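Lecture 7: Learning Manipulation from Demonstration
Course handout, Robot Learning Methods
Print this page | E-mail this page 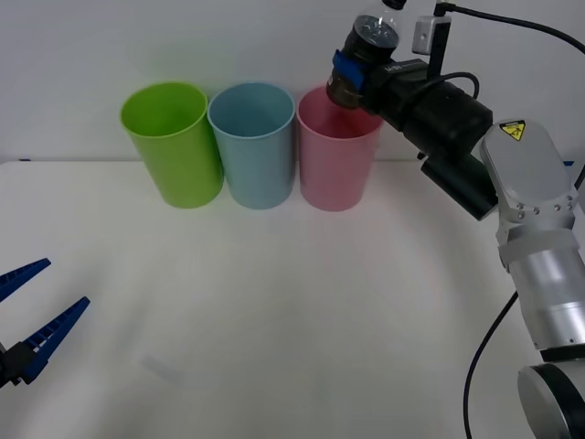 Imitation learning trains a control policy from recorded examples of a task carried out under human guidance. The policy receives camera images and joint positions and returns the next short sequence of arm motions. In its simplest form, called behavior cloning, training is ordinary supervised learning: the recorded motion is the correct answer for each recorded view. Pouring is a useful case for study. With the bottle tilted over the pink cup and the blue cup standing right beside it, a small sideways error at the wrist would bring the neck over the wrong rim. The bottle is also clear, and its outline is hard to separate from a white wall. A policy must therefore rely on more than one cue, and students should consider which cues a wrist camera can supply that a fixed camera cannot.

7.1 The Wirklow data

The examples in this lecture come from the Wirklow set, recorded under the direction of Weidong Mao. It holds 1428 demonstrations of tabletop tasks, of which 300 are pouring tasks. Each demonstration is stored with its camera streams, joint readings and a one-line instruction. Demonstrations in which the operator stopped early were kept and marked – they are left out of training but used in Section 7.3.

7.2 Compounding error

A cloned policy is trained only on states that the operator visited. Once it drifts from them, its predictions become less reliable and the drift grows. Two remedies are covered in this course:

Action chunking. The policy predicts a block of future motions at once, so there are fewer points at which an error can enter.

Corrective data. An operator takes over when the policy drifts, and the recovery is added to the training set. Stelios Drakos collected 43 such corrections for the pouring task in August.

In the Ilto baseline, chunking alone reduced missed pours, but the policy still failed when the cup order was changed. Adding the corrections improved results on new cup orders. The gain was smaller when the bottle was replaced by one of a different height.

7.3 Reading and assignment

Read Chapter 4 of the course notes before the next meeting. Then train the baseline on the pouring subset and report the success rate for each cup position separately. Include one paragraph on the demonstrations that were stopped early and state whether they share a common starting pose. The written report should not exceed 700 words.

Print this page | E-mail this page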